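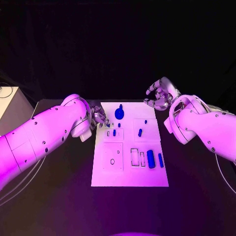 Workodness short course, handout for session 3
Working rules for two-arm assembly on the peg board
Prepared by Ashraf Mahrous, checked by Hala El Sherbiny

Please read these pages before you come to the lab. The rules are the same for all groups, also for the people who did the Stustska course in March.

1. Before power
Walk one time around the table. Cables must lie outside the reach of both arms, and they must not hang where a foot can catch them. Put your phone, cup and keys on the shelf at the door. The person at the stop button is named aloud before anybody switches on.

2. Parts
The blue parts go on the white board and stay inside its edge. A part that stands outside its panel must be put back by hand, with the arms stopped. Do not correct it with the fingers of the robot. If you find a loose piece of any kind on the board, stop and take it away.

3. One hand works, one hand waits
When one hand is closing on a small part, the other is kept open and above the board, and it touches nothing. The waiting hand does not come down until the first one has let go and moved back. Most of our finger damage in the Ghoneim lab came from two hands going to the same peg.

4. Speed
First run of the day: 15 per cent. After three clean runs you may ask the instructor for more. 100 per cent is not used in this course.

5. Light
With coloured light the edges of slots and holes are harder to judge by eye. Check the start position under white light, then change.

6. Stopping
Anybody may press stop, and does not have to explain it first. After a stop, write in the log the time, which arm, and which part was in the hand. "Robot problem" is not enough for a log entry.

Reading for next time: Prirkutau notes, section 13, on hand-over between arms. Bring your own risk sheet, filled in and signed.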